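Sevim Karaca
January 6, 2023

Right, I've been promising a thread on ship's biscuit for ages, so let's go. Get a cup of tea, you'll want something to dunk.

Ship's biscuit (hard tack, if you prefer) is flour, water and sometimes a bit of salt. That's the lot. No fat, no yeast, no sugar. Fat goes rancid, and a barrel of these had to last a long voyage in a damp hold.

The sailor's ration in the Navy was a pound of biscuit a day. A whole pound! Plus a gallon of beer, which I suspect helped.

My way in was a notebook from a bakehouse in Grerklow, down by the old harbour. The baker was called Tuncer and he wrote everything down — flour bought, wood burnt, who turned up drunk. I love him.

One page in December has 1,219 biscuits going out to a single ship. The next line grumbles that 50 came back broken and he wasn't paid for them. You can feel the pen digging into the paper.

So I had to bake some. I used 450g of wholemeal flour, a teaspoon of salt and just enough water to make a really stiff dough. Stiffer than you think. If it feels like bread dough, add more flour.

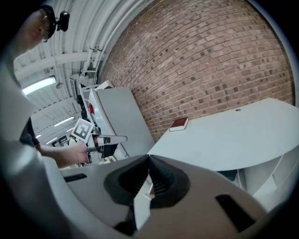

Then you bash it. Bakers used a big wooden lever called a brake, but a rolling pin and a bad mood will do. Fold, bash, fold, bash, for a good half hour. My arms were useless the next day.

Roll it to the thickness of your little finger, cut rounds with a mug and prick them all over so they don't puff up. Low oven for three hours, then leave them somewhere dry for a few days. They carry on hardening as they sit.

How hard? I dropped one on the kitchen tiles and checked the tile first.

Nobody sane ate them plain. They were soaked in broth or smashed up with salt pork in a stew. Lobscouse is the famous one, and yes, that's where Liverpool gets scouse. I made a pan of it with onions and bacon and had seconds.

Someone in Destgate asked about weevils. Yes, they were real, and the story goes that you tapped the biscuit on the table to get them out. Mine are in a tin with a tight lid, thanks.

If you've got a family recipe with ship's biscuit in it, please send it over, especially anything sweet. I've heard of a pudding with molasses and pork fat and I'd like to try that next — once I've bought more flour.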